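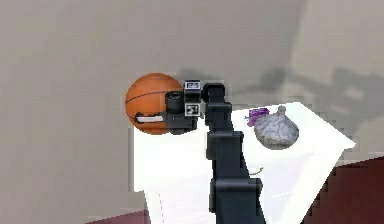

Simulation fault stops arm tests at Grisari

Last updated: November 2020

Robotics company Grisari has stopped a series of grasping tests after a fault was found in its simulation software, the company said in a short statement.

The problem concerns the moment when the arm must release a ball over a table. In 22 of 300 simulated runs, the gripper received the command to open but stayed closed, and the program still recorded the run as a success. The error came in with an update in May and remained unnoticed until engineers at Polishchuk, a partner firm, compared the records with the finger positions.

No physical robot was affected and no person was in danger, according to the statement. However, the same release command was planned for 8 real arms at the Mararia test site, and their installation is now delayed.

Grisari expects that the correction will need 5 weeks. Older results will be checked again.

Filed under: Robotics / Faults and Safety

© Wokness News | Contact us | Back to top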